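Astura (tablet computer)

This site uses cookies to remember your language and reading settings. By continuing you accept this. Accept | Settings

Astura is a line of tablet computers developed by the company Kuusk and first sold in the town of Tavirdale, where the company has its main office. The line is known for its reading mode, for its replaceable battery, and for the long time during which each model receives system updates. Two generations have been released. The name is used both for the device and for the operating system that runs on it, and this has caused some confusion in the press.

Background

Kuusk began as a maker of electronic dictionaries. These were small devices with a gray screen and a keyboard, and they were sold mostly to schools and translation offices. When the sales of dictionaries became weaker, the company looked for another product that could use the same factory in Sistgate. An early plan was for a reader with one function only. During the development the plan was changed, and the reader became a full tablet with a color screen, a web browser and a mail program.

The first public showing was on 28th February, at a trade event for school equipment in Sistgate. The device was shown behind glass and visitors could not touch it. Sales started in April of the same year.

First generation

The first Astura had a screen of 800 lines in height and a body with a removable back cover. Under the cover the owner could find the battery, a slot for a memory card and a small switch that turned off the wireless connection. There was one camera, on the front, and its quality was considered low even at that time.

The first production was limited to 1,000 units. All of them were sold in Tavirdale and the area near it, partly in the shop of the company and partly to two libraries, which lent them to their members. Reviews praised the weight of the device and the readable screen. They were less friendly to the speaker, which was placed at the bottom edge, so that the hand of the user often covered it. The charging cable was also criticized. It used a plug made only for this product, and a lost cable could be replaced only by ordering from Kuusk.

Second generation

The second model is called Astura 2. It has a faster processor, two speakers on opposite sides, and a standard charging plug. The body became thinner, but the removable back cover was kept. According to the company, this was the most discussed decision in the project, because a closed body would be cheaper to produce.

Astura 2 was the first model sold outside the region, by mail order. A pen was offered as an additional item. The pen needs no battery and can be used for handwriting in the notes program – handwriting in other programs was added later by an update.

Software

The operating system is built on a free kernel, with a graphical interface written by Kuusk. The start screen shows a list instead of icons. Users who prefer icons can choose them in the settings, and most reviews recommend to do this immediately. The reading mode removes colors and animation, and stops all messages until the user leaves it.

Programs are installed from a catalog managed by the company. At the start of sales of the second model the catalog contained 109 programs. Many of them were dictionaries and grammar exercises taken over from the older products. Games were few. Programs from other sources can be installed too, but the owner must first confirm a warning, and the confirmation has to be repeated after each system update.

Updates are delivered to both generations. The first model does not receive all the new functions, as its memory is too small for some of them. Handwriting recognition, for example, is missing there.

Repair and spare parts

Kuusk publishes the repair manual for each model and sells the battery, the screen and the back cover as spare parts. The screen is held by screws and not by glue. For the first generation the supply of screens has become irregular, and used parts are often exchanged between owners.

Reception

The line has remained a small product. Its buyers are mainly schools, libraries and people who read long texts. Critics have written that the catalog is too poor for a general user, and that the camera, also in the second model, is only good enough for video calls. The battery is usually named as the strongest point – it can be changed in less than a minute and without tools.

See also: electronic dictionary; tablet computer; reading mode; user-replaceable battery

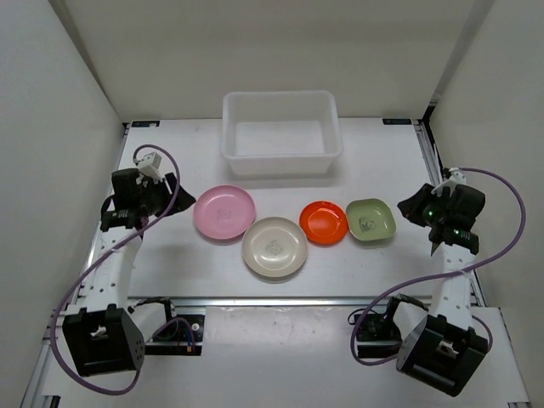 I have the first model and the part about the speaker is right, but the article should mention that the sound can be moved to the headphone socket permanently in the settings. Also the wireless switch was left out of Astura 2, and I think it belongs in the section on the second generation.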